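The Room on Fiore Street

Liliana Marino left the house in Destby to both of her children's children, which meant Remo and Giorgia Sala, and she left no instructions about the piano.

Remo drove up first. He had the keys from the lawyer and a list he had typed at work. The list said water, gas, roof, mailbox, piano. By noon he had done the first four and was sitting on the piano bench with his coat on, eating a sandwich.

Giorgia came on the 3 o'clock bus from Grollidton. She walked up from the stop with one bag and let herself in by the side door, the way they had as kids. The kitchen smelled of floor wax. She put the kettle on and went through to find her brother.

"You didn't take your coat off," she said.

"I'm not staying."

"You're sitting down."

He moved over and she sat next to him. Neither of them could play. Their grandmother had tried with both of them, one summer each, and had given up on Remo after two weeks and on Giorgia after five. Giorgia still brought up the extra three weeks when she wanted to annoy him.

The piano had come to the house by truck when their mother was 18. It had a cracked lid and one key near the top that made no sound. A man named Kenta Nakajima used to drive over every May to tune it, and he always stayed for lunch. Every year he offered to fix the dead key, and every year their grandmother told him to leave it alone and asked if he wanted more soup.

"I got a price," Remo said. "For moving it."

"Moving it where?"

"Anywhere. Your place. Mine. The dump."

"How much?"

He took the paper out of his pocket and gave it to her. The company was called Tidix. The figure at the bottom was $3,763, and under it someone had written by hand that stairs were extra.

"I have stairs," Giorgia said.

"I know you have stairs."

The kettle went off and she got up. When she came back with two mugs he had taken off the coat and was looking into the piano with the light on his phone. There was a pencil in there, and a good deal of dust. He fished out the pencil and put it on top of the lid.

They spent the afternoon on the closets instead. Remo did the upstairs and Giorgia did the hall. She found four umbrellas, a box of candle ends, and a concert program dated 2022-04-10, folded in half, with a grocery list on the back. Eggs, thread, lemons, stamps. She put it in her bag and did not mention it.

At six they drove down to the diner because there was nothing in the house to eat. Ilaria Russo was at the counter. She had lived across the street from their grandmother for 29 years, and she got up and moved her plate to their table without asking.

"What are you doing with the piano?" she said.

Remo told her about the price. Ilaria listened, and cut up her chicken, and said it seemed like a lot for something that weighed no more than a cow. Then she told them the school might want it, the one at the bottom of the hill. They had new rooms and not much to put in them.

Giorgia looked the school up that night, lying on the couch under her grandmother's blanket. There was a page with a phone number. She held the phone out over the arm of the couch so Remo could see it from the floor, where he had made himself a bed out of cushions.

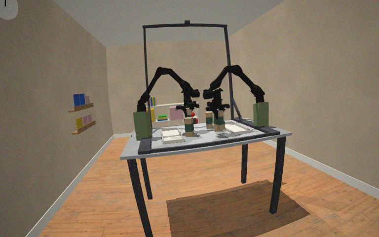
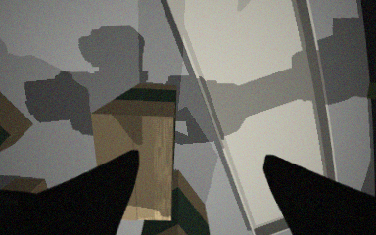
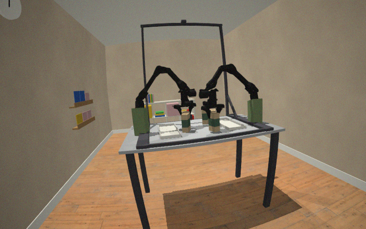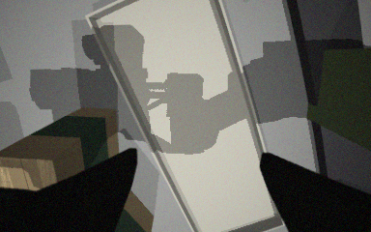
Ilaria, when they called her in the morning to ask who to talk to, said that they should forget the office and go straight to the music teacher, and that they should say the part about the dead key up front – people get sore if they find it out later. She also said the lid could be glued. Her own father had glued worse.

So Remo called the teacher. He stood in the yard to do it and Giorgia watched him through the kitchen window. He talked for a while with his free hand on the back of his neck. Then he stopped talking and listened, and walked to the fence, and walked back.

"She wants to hear it first," he said when he came in.

"Who's going to play it?"

"She is. She's coming at two."

They cleaned. Giorgia wiped the keys with a damp cloth, going up from the low end, and the whole house filled with a slow, ugly scale. Near the top there was the gap. She wiped the dead key twice. Remo rubbed oil into the lid until the crack looked darker and worse, and then he tried to rub the oil off again.

At ten to two Giorgia said, "What if she takes it?"

"Then she takes it. That's what we want."

"I know."

"Is it not what we want?"

She folded the cloth and hung it over the faucet. Outside a car went by and didn't stop. Remo sat down on the bench and put one finger on middle C, which he could still find, and played the first line of the only song he had learned in his two weeks. He got the end of it wrong.

"It goes down," Giorgia said.

"It goes up."

"Move over." She sat and played it the way she remembered, with the last note going down. It didn't sound right either. They tried it four or five more ways, taking turns, and they were both still at it when the bell rang. Remo got up to answer. Giorgia stayed where she was, with her hand on the keys, and tried it once more with the last note held the same.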